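Review: Swati tabletop arm with two-finger gripper -- can it do chores yet?

By Felista Gachanja

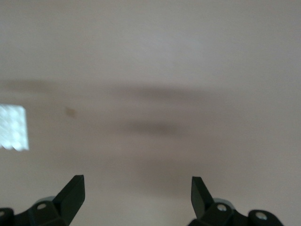
The Swati's wrist view, both fingers open over a pale surface with a white textured piece at the left.

I had the Swati arm at my home for most of July, on loan from a small shop called Hindau that sells used lab and workshop equipment. I am not an engineer. I do sewing repairs and I pack the orders by myself, so I wanted to know one simple thing: can a machine take some of this small work from me, or is it still too early?

The arm comes in two boxes and it weighs less than I expected. You clamp it to a table, connect the power and one cable to the computer, and then you do the calibration. The manual says 15 minutes. I needed a whole evening, but a part of this was my own fault, as I clamped it too close to the wall and it could not turn fully. When I moved it, the calibration went without problems.

You teach it by holding a second, smaller arm and doing the job yourself, and the Swati copies you. After enough repetitions it tries alone. What it knows about your table comes mainly from the small camera at the wrist. I advise you to look at this view before you teach anything. Up close it is quite soft. Edges are not always edges, and a dark smear can be a shadow or a mark on the table, I could not always decide which. If a person has trouble reading the picture, I think we should not be surprised when the machine has trouble too.

The fingers are flat, black and stiff. They hold boxes, spools and jars very well. For thin things on a flat table they are not so good, because they must come from both sides and there is nothing to take. I tried with folded cloth, and it closed on air again and again. When I made a small fold standing up in the middle, it caught the cloth nicely. But if I must stand there and make the fold, I can also move the cloth.

Now the chores, one by one.

Clearing the table. It put spools and small boxes into a tray, slowly, and on a good day it made few mistakes. I was pleased with this. It does not understand that the tray is full, so you must watch it.

Wiping. I gave it a sponge and taught it to wipe a surface. The movement is correct and even quite elegant, but it wipes the same place with the same pressure and does not care if the stain is gone. It left two stains exactly as they were and went home to its rest position.

Packing. This was the job I hoped for. Putting a wrapped item into an open box worked in maybe half of the tries. Wrapping it, no. Soft packing material moves when you touch it, and the arm does not correct itself quickly enough.

Laundry. Please do not buy it for laundry.

My neighbor Ehsan Bangash works at a furniture plant in Protcombe, and he came on Saturday to see it. They have four arms there, much larger ones, which do the same movement all day with parts that always arrive in the same place. He watched the Swati for a while and told me that at his work they changed the shop around the robots, and I was asking the robot to accept my kitchen as it is. I thought about this a lot afterwards. At home the cup is always somewhere else.

About the noise: it is a low whine, not terrible, but I would not run it when somebody sleeps in the next room. The table clamp is strong, and it left a small dent in my wood, so put something under it. The screws on the fingers are easy to reach, and changing the fingers took me seven minutes the first time. Spare ones are sold by Hellthorpe, with slow delivery.

I am giving it a middle score. For a school or for a patient person who likes to experiment, it is a good machine and it will teach you much about how difficult your own hands' work is. For a small workshop with one repeated job and hard objects, maybe, if you are ready to stay nearby. For the household I would wait. I returned mine to Hindau on the last day of the loan, and I still pack the orders by hand -- but I asked them to write me when the next version comes with softer fingertips.

Score: 3 out of 5

We use cookies to remember your settings and to count visits. By continuing to use this site you agree to our cookie policy. Accept | Manage preferences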